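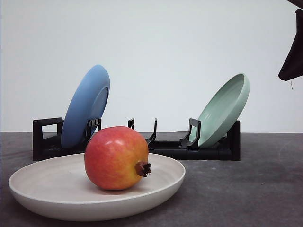
Pomegranate in the cream bowl, dish rack behind. First one of the season!

It's October, so the pomegranates are in, and I have been ridiculous about them as usual. I came home from the greengrocer with 8. Eight! There are two of us in this flat and one of us thinks they're too much faff, so you can guess who'll be eating them.

I do love a pomegranate with a bit of colour going on, red with orange and yellow creeping in round one side. My mum always went for the darkest ones she could find, but I've had some lovely sweet ones that were half yellow, so I just pick the heaviest and hope for the best. And I like the crown left on, all spiky. It looks like something off a chess set.

The bowl is my favourite thing in the kitchen at the moment. It's wide and low with a nice thick rim, and I bought it from Milagros Grajales, who had a table at the makers' market at Villico in the summer. I went in for a mug (36 pounds for a mug, no thank you) and came out with a bowl that cost more than the mug. Well done me. I've had pasta in it, salad in it, keys in it for one bad week, and now fruit. Anything pale like that makes red things look gorgeous.

A couple of you asked about the dish rack after my last kitchen post. It's the long black plastic one and I still like it! The old wire thing went rusty at the feet and left orange marks on everything, so it had to go. This one's low, so it doesn't feel like there's a building site next to the sink, and the plates stand up nicely between the prongs. My only moan is that black shows up every speck of limescale and we have very hard water here. A wipe with vinegar sorts it out, when I remember.

Anyway, the seeds. I used to do the wooden spoon method, whacking the back of a half over a bowl, until I redecorated the wall behind the hob. Now I cut a lid off the top, score down the sides along the white bits and pull it apart under water in a big bowl. The pith floats, the seeds sink, and my shirt survives — mostly.

Nantana Sombatkul, who some of you will know from the comments, swears by them on cold noodles with lime and loads of mint, so that's tomorrow's lunch. I'm also going to try them on roast aubergine with yoghurt. If you've got any other ideas please leave them below, I've got rather a lot to get through.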